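Clearing Out Old Desktop Computers: From Last Login to Drop-Off

Last updated Fri 1 August

Use this guide when a desktop has been replaced and needs to leave the building. It was written for the Kettle Street office, and most of it applies to any small workplace with a few old machines in a closet. The hardware part is short. Most of the time goes into files, accounts and paperwork.
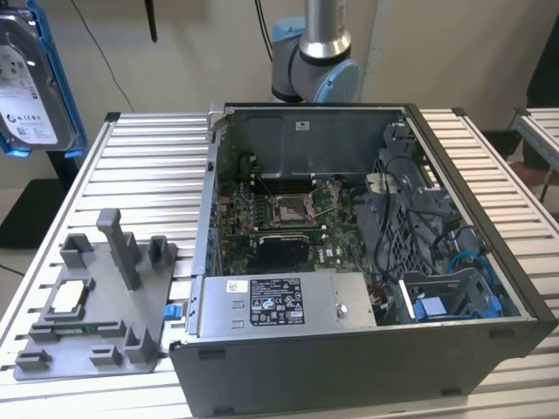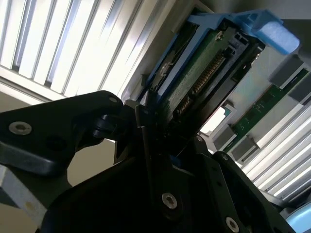
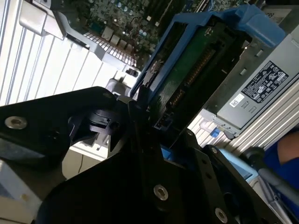
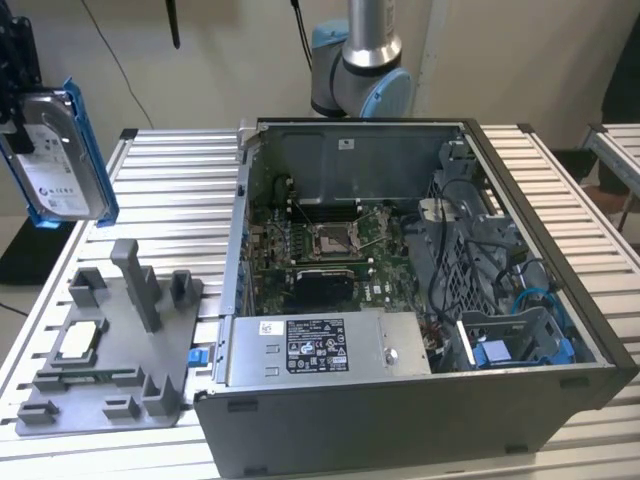 First and last: a desktop tower on its side with the side panel off. Second and third: a blue hard drive caddy.

Before you start

You will need:
The login for the old computer
An administrator login, if the first one is not an administrator
An external drive with more free space than the old computer is using
The office inventory sheet
Printed tags and a marker
A box for drives

Give yourself a full afternoon for the first machine. Later ones go faster and can overlap, as long as each one has its tag on before you begin.

Step 1. Tag the computer

Write the inventory number on a tag and tape it to the case. Use the number that is already on the sheet. If the computer was never listed, add a row at the bottom and give it the next number. The last one issued was 2973.

Fill in the make, the serial number, who used it last and the date it came off the desk. Leave the "Status" column as "Hold" for now.

Step 2. Ask the last user what they need

Send one email and allow a week for a reply. Ask where they saved their work, whether they used any program that is not on the new computer, and whether any software was bought under their own name. People tend to remember the Documents folder and forget these:

Desktop and Downloads
Browser bookmarks
Email archive files stored on the computer
Scanner output folders
Templates and custom dictionaries
Fonts that were added by hand
Accounting or label programs that keep their data in the program folder

If the person has left, ask their manager. If the manager doesn't know, copy everything in the user folder.

Step 3. Copy the files

Plug in the external drive and make a folder named with the inventory number. Copy the user folder first, then anything from the list in Step 2.

Do not drag and drop a very large folder in one go. Copy it in pieces so that a single bad file does not stop the rest. If a file will not copy, write its name down and move on to the next one. You can come back to it at the end.

When the copy is done, compare the size of the old folder and the new one. Small differences are normal with hidden system files. A gap of more than 300 MB should be looked into before you go further.

Open a handful of files from the copy on a different computer. Pick different types: a spreadsheet, a photo, a PDF, an old letter. Looking at the file names only tells you that the names were copied.

Step 4. Sign out and release licenses

Some programs allow only a set number of computers per license. Linent, which we use for invoices, allows 2 per seat, and the old computer keeps its place until you release it. Open Linent, go to Help, then License, then Release This Computer. Wait for the confirmation before closing the window.

Do the same for anything else that asks you to activate it. Then sign out of email, cloud storage and the browser profile. Remove the computer from the device list in each account as well. That list is usually under Security or Devices.

Step 5. Decide what happens to the drive

There are two choices.

Wipe it. Pick this if the computer will be given to another person or group. Run a full erase from a bootable USB stick. A quick format is not enough. Save the report the erase program makes and file it under the inventory number.

Remove it. Pick this if the computer is going to recycling, or if the drive is failing and the erase will not finish. Shut the computer down, unplug it, and follow the service manual for that model to take the drive out. Tag the drive with the same inventory number as the computer and put it in the drive box. The box stays in the locked cabinet until the next pickup.

Payroll computers always have the drive removed, whatever happens to the rest of the machine.

Step 6. Update the sheet

Change "Status" from "Hold" to one of these:

Donate, wiped
Recycle, drive removed
Parts
Reassigned

Add the date and your initials. If you use Orkau for the inventory in place of the spreadsheet, the same choices are under Asset, Retire. Orkau will not let you retire an item with an open loan, so close the loan first.

Step 7. Drop-off

The Mosby recycling center takes computers on weekday mornings. Business loads are limited to 11 items per visit, with a monitor counted as one item and a box of cables as another. Call ahead for a larger load. Ask for a receipt that lists the items and attach a scan to the inventory sheet.

Power cords can go in the same box as the cables. Loose batteries can't, and the center will hand them back. Toner goes to the printer supplier.

How long to keep the copied files

Keep each backup folder until the end of October, or for three months if that is later. Email the last user once more before deleting it. Folders from the accounting desk are moved to the archive drive and are not deleted.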